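Vullotero发布操作规划软件Kutar 2，“看一遍就会”的说法仍缺证据

本报讯 12月30日，星期四，机器人软件公司Vullotero推出操作规划软件Kutar的第2版，称新版本能够从人手持夹爪的示范中直接生成双臂动作，用户无须再为每件物品单独编写抓取程序。公司在发布材料里用了“看一遍就会”这样的字眼。记者读完随附的技术说明，又与公司内外的人谈过之后，觉得这句话离材料里的数据还有一段距离。

Kutar的第1版是一套比较传统的规划工具：工程师标定物体位姿，软件搜索无碰撞路径，再交给控制器执行。第2版保留了路径搜索，但把“抓哪里、怎么放”交给一个由示范数据训练出来的模型。据技术说明，训练用的示范共3,257段，全部是桌面上的小件取放和悬挂，由操作员双手各持一只夹爪完成。模型输出的是两只夹爪的目标轨迹，规划器负责检查碰撞和关节限位，不合格的轨迹退回重算。

这个思路本身并不新鲜。用手持夹爪采集示范，省去了遥操作整台机械臂的麻烦，数据来得快，操作员的手感也能保留一部分。麻烦在后头：人的手腕能转到的角度，机械臂未必转得到；人会不自觉地用眼睛和指尖补偿偏差，这些补偿在轨迹里只留下一点抖动，模型学到的究竟是技巧还是抖动，要靠测试来分辨。

Vullotero的测试恰恰是发布材料里最薄的一节。公司公布了846次试运行，其中规划器一次通过、没有要求重算的有343次。其余的503次，说明里统称为“经重规划后执行”，没有交代重算了几轮，花了多长时间，最后有多少次把东西放到了该放的位置。首页上的大字写的是“规划可用率百分之百”。可用率在这里的定义，要翻到附录才能找到：只要软件最终给出一条不碰撞的轨迹，就算可用。按照这个定义，一条让夹爪在空中绕一圈再回到原点的轨迹也算可用。

负责Kutar产品的Bríd Kavanagh在电话里承认，这个指标“容易让人误会”，但她不同意说公司在回避问题。她说，任务成功率和现场的夹爪、摄像头、照明都有关系，公司卖的是软件，不愿意替客户的硬件打包票。“我们给出的是我们能负责的那一段。”记者追问，既然试运行用的是公司自己的设备，为什么不公布这套设备上的结果，她答复说数据仍在整理，没有给出时间。 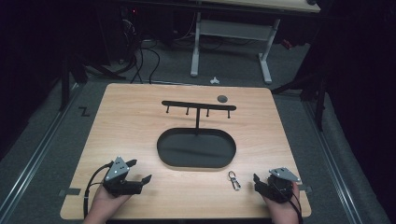

对小件悬挂一类的任务来说，这个区别相当要紧。把一个带环的金属件挂到细桩上，规划得再漂亮，末端差几毫米就会碰到桩头滑下来。路径不碰撞只是起点，难处在接触发生的那一刻：夹爪松开的时机，环口的朝向，另一只手要不要过来扶一下。Kutar第2版目前没有力反馈接口，模型只看图像和夹爪位姿。说明书建议用户“在接触阶段降低速度”，这条建议放在任何一款规划软件里都成立。

感知部分也有值得追究的地方。新版软件号称对反光物体“显著增强”，所附的对比图却只有第1版和第2版的分割结果，没有与任何同类方法比较，也没有说明测试图像是否与训练图像来自同一张桌子。独立顾问Ívar Briem替几家工厂评估过类似工具，他认为后一点最可疑。“同一块桌面，同一盏灯，同一个高度的摄像头，这种条件下分割做得好，只能说明它记性不错。换一张深色桌子再来谈。”

Briem对示范数据的整理方式也有保留。技术说明写道，采集之后会“剔除低质量片段”，却没有写剔除的标准和比例。他说，如果把犹豫、掉落、重新抓取的片段统统删掉，模型就没有见过出错之后该怎么办，一旦现场掉了东西，它多半会照着原定轨迹继续走下去。Kavanagh对此的回应是，标准属于内部流程，团队保留了一部分带有纠正动作的示范，具体数量不便透露。

并非所有用户都持怀疑态度。组装小五金的Juronden从11月起试用预览版，其自动化部门在书面答复里说，最满意的是新的轨迹回放工具：示范、模型输出和规划器修改后的结果可以放在同一条时间轴上对照，哪一步被改动一目了然，过去要翻日志才能查到的问题，如今拖动进度条就能看见。至于自动生成的动作，答复写得比较谨慎，称“部分工位可以直接使用，部分仍由工程师手工调整”，没有说明两者各占多少。

回放工具确实是这次更新里做得最扎实的部分。记者用公司提供的演示工程试了试，时间轴响应很快，双臂轨迹可以分开隐藏，规划器退回的原因也写得清楚，是碰撞还是超限，卡在哪个关节，都有标注。遗憾的是它只能打开Kutar自己的文件格式，导出功能要等以后的版本。已经用其他工具积累了示范数据的团队，眼下得自己写转换脚本，坐标系约定还要对着文档一项一项核对，而文档里左右夹爪的坐标定义有一处前后不一致。Kavanagh表示会更正。

授权方式同样改了。第1版按工作站一次买断，第2版改为按年订阅，模型更新包含在内。老用户可以继续使用第1版，但Vullotero只承诺修复安全问题，不再增加新的机械臂驱动。订阅到期后，已生成的轨迹仍可执行，重新规划则会停用。对产线来说，夹具稍微挪动就要重新规划，这一条等于没有多少选择余地。

同样做操作规划的Madigan没有对Kutar的新版本置评，只表示自家产品暂无引入示范学习的计划。

Vullotero说，试运行的完整记录会在整理之后向订阅用户开放，非订阅用户能否查阅还没有决定。Kutar第2版即日起可以下载，试用许可不含模型微调功能。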